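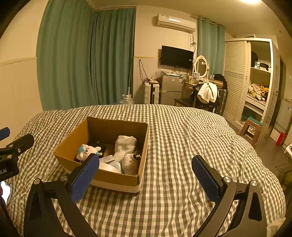
Huststead Workshop list
Thursday, March 25, 2021
Subject: Re: finger pads slipping on the handheld gripper

> I printed the jaws from the Clonine files and they open and close fine,
> but the pads let go of anything smooth. Tape rolls are the worst. Is it
> the pad material or the linkage? I have the spring at the second hole.

Check the linkage first. On mine the pivots had loosened after 500 cycles and the jaws no longer met square, so only one corner of each pad was touching. Take the bolts out, put a drop of threadlocker on each and tighten until the arm still swings under its own weight.

If the pads meet square and it still slips, it's the material. I went through three kinds. The textured one I use now has done nearly 2,000 grabs and the pattern hasn't worn flat. Glue it on with contact cement and leave it overnight. Double-sided tape creeps.

Move the spring to the third hole as well. The second is fine for socks and plush toys but weak for anything hard.

For testing I use a cardboard box of mixed household stuff, soft and hard together. Picking from a bare table told me very little.

The Slanina boards for the encoder are back in stock. I'm ordering two and can add more if anyone at Iltivcombe wants in. Reply to me off list by Monday.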